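Trundier Open Day, Latwood

17 January 2018

Trundier makes foam letters and numbers for nurseries and first schools, and once a year it opens the Latwood building to visitors. Entry was free, parking was not. I got there soon after the doors opened and went to the sorting and play room first, as the cutting floor had a line.

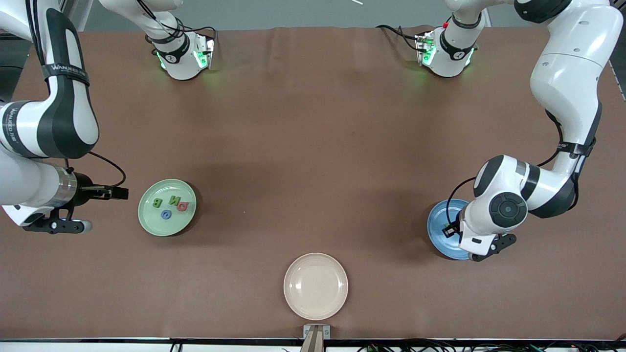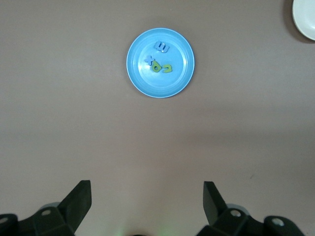 The letters are cut from sheet foam in the next building, in runs of 1000 to a color. Each sheet is pressed, then the pieces are pushed out by hand and go into bags of 12. Colors stay apart until the last step, when the sets are mixed. On the light-blue plate, blue and lime-green letters lay together, the E turned on its side so it could pass for an m. The guide said small children read it either way, and the firm gets letters from parents about it.

The cutting floor was loud and smelled of warm rubber. We were kept behind a yellow line and had ten minutes there - enough for me. The shop at the end sold seconds by the bag. I bought two, then had coffee at Villanueva across the road. The next open day is in April.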